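Can a machine do the chores yet? Gallery no. 13

by Brynhildur Hafþórsson
4 November 2023

Short intro because I'm writing between two other things. Regular readers know the drill. I collect pictures of machines at work, household stuff or shop-floor stuff, and under them I say whether I'd hand over the job yet. No scores. People fought about the scores.

Last gallery was laundry and I got a lot of mail. Mostly from folks who want the towels done and don't care how they look. Fair. A towel folded badly is still a towel. Shop-floor jobs are less forgiving, you get it wrong and somebody is out a part. So this time: computer repair. Bench work, the kind of thing the Nundmont repair shop does all day with a screwdriver and the radio on.

My old rule for these: if a bored teenager can learn it in an afternoon, a machine will take ten years. Swapping parts in a desktop is right in that zone. Easy for hands, awful for anything else.

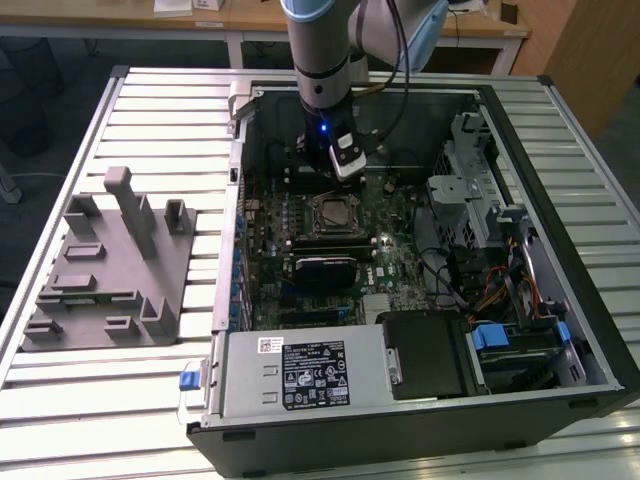 Desktop tower on its side, panel off, arm pointing straight down into it over the motherboard.

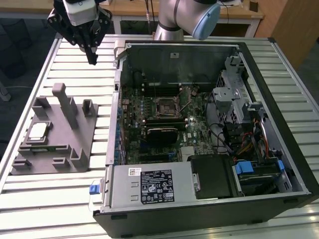
My own test for any bench machine is the boring one, would I let it near the Kekomix. That's my home PC, named by my nephew, 300 dollars of secondhand parts and every photo I own. Answer today is no, not without me standing there. Dusting it, maybe. Moving it from one shelf to another, maybe. Parts are a different story. Look at the second picture, the socket on the board is empty and there's a square processor sitting in its own pocket on the gray fixture, off to the left of the tower. Holder with raised walls, chip faces up, everybody knows where it is. I don't have that at home. At home the chip goes on an anti-static bag on top of a cookbook and I hold my breath. So part of the answer to "can it do the job" is always who set the table first. Same as the dishwasher galery, where the plates were all one size.

Things I'd hand over now, computers only:
Sorting screws by size. Please. Take them.
Putting drives into bays, same model of case all day long.
Holding the flashlight.

Not yet:
Little front-panel connectors. I can barely do these and I have fingernails.
Anything with a cable that has to go behind something. Cables don't stay where you put them.
Laptops. Don't even.

Maybe:
Processors. Small part, square, goes in flat, same spot every time. Sounds perfect for a machine. But the force and the angle matter, and older sockets with the pins in the board will not forgive you. I bent 2 pins once and spent a whole evening with a sewing needle and a magnifier. I'd want to see it done 1,000 times on junk boards and then I'd want to see the junk boards.

Sida wrote in to ask why I never show the finished job. Because a picture doesn't tell you if the thing boots, and I'd rather not pretend. If you want to know whether something works you have to be there when it's plugged in. Pictures are good for seeing how the work is laid out, wich is the part I like anyway.

Also from the mail: someone wanted to know if a repair robot could talk to Wi, the chore-list app I keep going on about. No idea. It can't even remind me about the trash on time, one thing at a time.

Next gallery is in December, kitchens again. Send me your ugly ones, burnt pans welcome. Nothing with a face on it please, I have enough of those. Comments are open till the spam gets bad.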